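Go to an open day before you decide what you think of robots

I went to the Mernance open day on Saturday expecting a polished show with music. What I got was a wooden table, a wire basket and Vendula Trnka telling us to get closer. I loved it!

Her team works with hand-held grippers. A person picks one up and does an ordinary job with it, and the recording becomes a lesson for a machine. They have 2,339 of these lessons so far, and she was as pleased with the clumsy ones as the smooth ones.

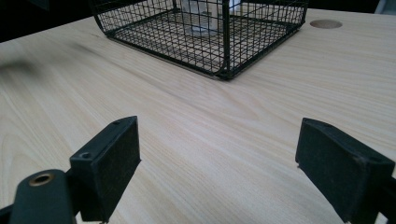 I think more companies should open their doors like this. My neighbor Wayne Pearce came along fairly sure that robots were all hype or all menace, and he spent 50 minutes asking about finger pads. Watching slow work up close – really slow, some of it – gives you a much better feel for how hard picking things up is.
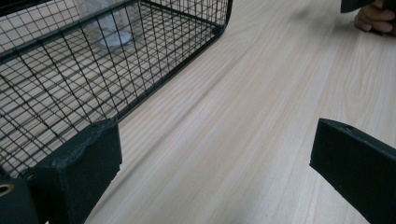
Wire basket, foam-padded finger and a hand at work across the table.

Then there's the clear stuff. Karim Ragab told me see-through plastic is what he'd happily talk about all day, and he nearly did.
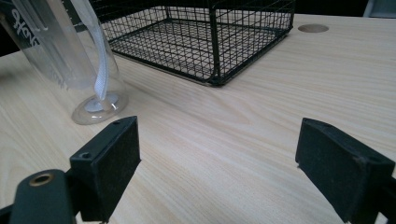 A clear plastic cup beside the basket, with the gripper wide open.

My one complaint is that they only run two of these a year. I'd go every month, and I'd bring the kids.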